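Events > Talks > Speaker notes

Search this site Search Enter keywords

Print this page | E-mail this page

Return parcels and the second trip: speaker notes
Vanderleia Frota
2024-12-13

Slide 1. Title. Give the scope first. The talk covers consumer returns handled at the Dadamton site during November. Freight returns and store transfers are excluded. Questions at the end, except on definitions, which can be taken as they come up.

Slide 2. Terms. A "second trip" starts when the buyer hands the parcel to the carrier and ends when the receiving desk closes the record. Refund timing is a separate measure and belongs to finance. Remind the room that Ackermann uses "return cycle" for a longer period that includes the buyer's decision time. The two numbers can't be compared directly.

Slide 3. Sample. 1,133 parcels received, one record per parcel. 571 came back in the original outer box. The others came in bags, in a different box, or with the packaging field left blank. Blank fields were kept in the total and left out of every split by packaging type. Say this slowly; it was the main source of confusion at the Grusia talk.

Slide 4. Reused outer boxes. Corrugated board loses stacking strength each time it is loaded, and it loses more in damp air. A box that passed its test when new should not be assumed to pass again. Flaps are the usual weak point. Scoring lines soften after repeated folding, and tape pulled off the face takes the top layer of paper with it. New tape placed over that patch bonds to loose fiber and holds poorly.

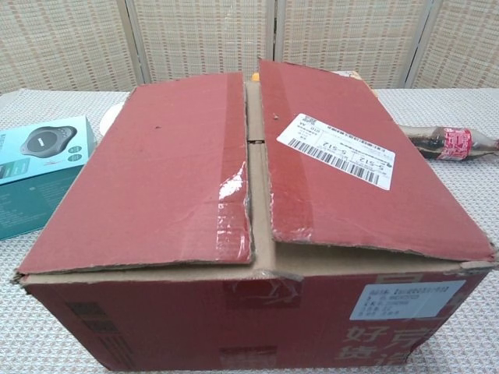 The second problem with reuse is labels. If the outbound label is still on the box, a sorter may read either barcode. In our records, 222 parcels were flagged for a label conflict. Most of the flags cleared at the desk without a reroute, but each one needed a person to open the record and choose the right code. Pause for questions on scanner settings if the carrier people are present.

Slide 5. Desk procedure. Old procedure: open, inspect, then scan. New procedure: scan, open, inspect. The change means a parcel exists in Kiltunero before anyone cuts the tape, so a missing item can be tied to a record. Staff needed 2 screens per station to work this way. Skip the screenshots if short of time.

Slide 6. What we did not measure. Contents damage was graded by eye, by different people, on a scale that changed partway through the month. I would not draw a chart from it and have not. Outer box damage was not graded at all. Weather was not logged. Any claim about damp board on slide 4 is general packaging knowledge and does not come from this sample.

Slide 7. Recommendations. Ask buyers to cover or remove the old label. Put the instruction on the return slip, above the address, in type large enough to read at arm's length. Print one code per return. Accept bags for soft goods. For heavy goods, supply a new box and charge it to the return budget.

If asked about cost: the box price is in the handout, the labor figure is still under review, and I can't give it today.

If asked about tape: a center strip that runs well past both edges is enough for light parcels. Heavier ones need the edge seams closed as well. Water-activated paper tape holds better on clean board but needs a dispenser, and few homes have one.

Slide 8. Next steps. Repeat the count with a fixed damage scale and a required packaging field. Ackermann has asked for the raw table; it goes out once the addresses are stripped. Leave the contact slide up during questions.

Print this page | E-mail this page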